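How to clean brushed aluminium handles and small fittings

By Tín Hoàng

When we moved into our flat in Mevley, all the kitchen handles had a grey film on them. I thought the metal was finished and I started to look at prices for new ones. Then my neighbour Chantal Marchand showed me how she cleans hers, and after one afternoon mine were almost as good as hers. I write down the method as I do it now, with some small changes of my own.

What you need

A bowl of warm water
Mild dish soap, a few drops
2 soft cloths, one for washing and one for drying
An old toothbrush with soft hair
White vinegar, 50 mL
A screwdriver that fits your screws well
Wet sanding paper, grit 1000 and grit 2000 (only for scratches)

Please do not use steel wool, oven cleaner or anything with bleach. I used oven cleaner one time on a towel rail and it left white marks which I could never remove.

Step 1. Take the parts off if you can

Put a towel on the bench so the parts do not roll. Hold the handle with one hand from the front and open the screw from the back. Keep the screws of each handle together in one cup. In my kitchen the top drawers have longer screws than the doors, and I mixed them, and it cost me half of the evening.

If the part is glued, or you rent and are not allowed to take it off, leave it in its place and put some painter's tape on the wood beside it.

Step 2. Find the direction of the brushing

Turn the part slowly under a lamp. You will see very fine lines in the metal. All your wiping must go along these lines, never across and never in circles. On a round part the lines can be difficult to find, so try the light from the side.

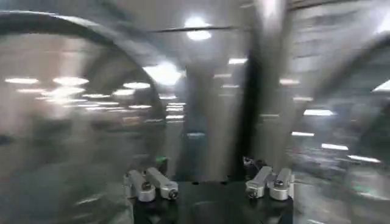 Silver metal with a smooth, brushed look. Note the small dark screws, where the cloth does not reach well.

Step 3. Wash

Dip the cloth in the soapy water, squeeze it, and wipe with long movements. Use the toothbrush for the screw heads and the corners, but do not press hard. Rinse with clean water and dry immediately with the second cloth.

Step 4. Remove the dull film

If the metal is still grey, mix the vinegar with the same quantity of water. Wet a corner of the cloth and wipe a small place on the back side first. Wait two minutes and check the colour. If it looks fine, continue with the front, then rinse well. Do not let vinegar dry on the metal.

Step 5. Light scratches

Wet the 1000 paper and pull it gently along the lines, always in one direction. Five or six pulls are usually enough. Finish with the 2000 paper. If your fittings have a coating or a colour on them, skip this step completely, as the paper will take it off.

Step 6. Put everything back

Start each screw by hand for the first turns, then use the screwdriver. Stop when it feels firm. Aluminium is soft, and the thread is easily damaged.

I repeat steps 3 and 4 every December before my family comes. For the rest of the year a damp cloth is enough.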